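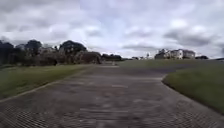 Flusarton path, Adville: block paving between lawns, at the bend to the right.

Small blocks, wide path

What holds a pedestrian surface together, and what wears it out first

Adville's Flusarton path is wide, open on both sides to grass, and surfaced in more than one material. One length is small rectangular block paving. Another is asphalt. Walkers and cyclists pass from one to the other without paying it much attention, but the two surfaces work on different principles, age in different ways and ask for different kinds of repair.

Block paving is classed as a flexible surface, although each block is rigid. Load placed on one block is passed to its neighbours through the sand in the joints, and from there down through the bedding layer to the sub-base. If the joints are full, a group of blocks shares the load. If they are empty, each block carries what is put on it, and begins to rock.

The blocks used in the Flusarton specification are 198 mm long, laid on a screeded sand bed with a compacted thickness of 38 mm. The bed is there to take up small differences in block depth. It is not meant to correct a poor sub-base, and a bed made thicker in order to fill a hollow will settle more in that hollow than anywhere else. The hollow then comes back at the surface, usually within a winter.

Vasilică Costache keeps the maintenance notes for the path, and much of what they record concerns sand. Joint sand is dry, fine and angular, brushed in after the first pass of the plate compactor and again after the last. It drops over the first months of use. The notes call for topping up before December, when leaf litter starts to hold moisture on the surface and brushing becomes less effective. Mechanical sweepers are permitted, provided that the suction is set low.

"People see a lifted block and ask for a new block," Costache says. "The block is nearly always sound. I want to know where the sand went."

Colour is a poor guide to condition. Grey and brown blocks vary from batch to batch, and a good contractor draws from several packs at once so that the variation is spread. Dust, damp and leaf staining then add patches of their own. A dark area may show that the surface is staying wet, or it may be no more than shade. The usual check is to go back after a dry spell with a straightedge. Under the Flusarton notes, a dip deeper than 8 mm below the straightedge is marked for lifting. Anything less is left alone and looked at again the following year.

Bond matters more than colour. In basket-weave, blocks are laid in pairs, with each pair turned against the next, and the joint lines run through in both directions. It looks neat and needs little cutting, but it resists turning wheels less well. Herringbone breaks the joint line at every block and locks up under braking and steering. It costs more in cut pieces along the edges. For foot traffic alone either will do. Where a maintenance vehicle may use the route, herringbone is the normal choice.
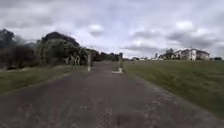 Edges

A block surface without a firm edge will spread. The outer course moves first, by a very small amount, and the joints behind it open. Sand falls into the gaps, the blocks tilt, and the fault works its way inwards. The restraint is normally a concrete kerb or edging, bedded and haunched before any blocks are laid.

Straight runs are simple. Curves take more time, as the kerb has to be set out to the radius and the blocks cut to meet it. The common mistake is to finish with slivers. A piece smaller than a third of a block has little grip on its bedding and tends to be the first thing lost. The better method is to cut two larger pieces from adjoining blocks, which uses more material and leaves nothing small against the kerb.

Ilie, the contractor on the paved length, set the finished surface slightly proud of the kerb to allow for settlement. Crossfall is 2 per cent. On a wide path that is enough to move water to the grass without being felt underfoot, but only if the turf is kept down at the edge. Grass gains height over time, from roots, clippings and trapped silt. Once it stands above the paving, it acts as a small dam. The remedy is a half-moon edging iron and a barrow, and the work is dull.

Asphalt, and the line where it meets the lawn

Asphalt is laid hot, rolled, and open for use soon afterwards. It has no joints to fill. A smooth, continuous mat suits wheels of all sizes, which is the main argument for it on a shared route.

Its weakness is the unsupported edge. Where there is no kerb, the roller cannot compact the outer strip properly, and the material there remains more open than the rest. Water enters, the binder hardens with age, and the margin crumbles back. Grass follows it inwards. The result is a soft, wandering line in place of the straight one on the drawing.

Away from the edges, age shows first as loss of fines from the surface, then as hairline cracks. Sealing is cheap while the cracks are fine. Patching is dearer, and every patch adds a new joint around its perimeter, where the next crack is likely to start. The Arkia survey sheet, used for the asphalt, asks the inspector to record cracks and patches separately for that reason.

Posts set in the surface raise a similar point. Each one is a hole cut through the mat, and the collar around its foot has to be sealed. Spacing must keep cars out while letting a wheelchair, a cargo bike or a double buggy through. Pale posts show up better at dusk against a grey surface. 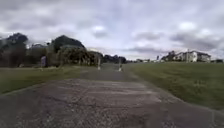

Joon-young Yeom would have block paving carried through the posts, even on an asphalt route, so that a damaged post can be replaced by lifting blocks and putting the same ones back. A saw-cut square in asphalt, Yeom argues, never closes up as well as it did before, and posts do get hit.

Costache accepts the point about posts but is less keen on the change of surface. Every junction between blocks and asphalt needs a flush restraint, and if the two sides settle at different rates there is a lip for a wheel to catch. The notes already list junctions as a separate item, inspected at the same time as the kerbs. For now the posts on the asphalt stay as they are, with the collars to be resealed when the joint sand is next topped up.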